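Chapter 12
What Belongs on the Table?
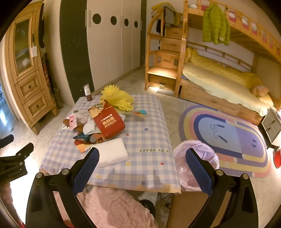

12.1 The trouble with "tidy"

Manuals love the word "clutter." Be suspicious of it. An open red box, a yellow pom-pom and a pump bottle can share a checked tablecloth, and calling them a mess tells us little – least of all what to do next.

Mwajuma Rweyemamu's Grellstead method claims any table can be sorted in 119 seconds. Perhaps. This chapter asks first what counts as sorted, and who gets to decide. Keep the Lekport survey (page 474) at hand.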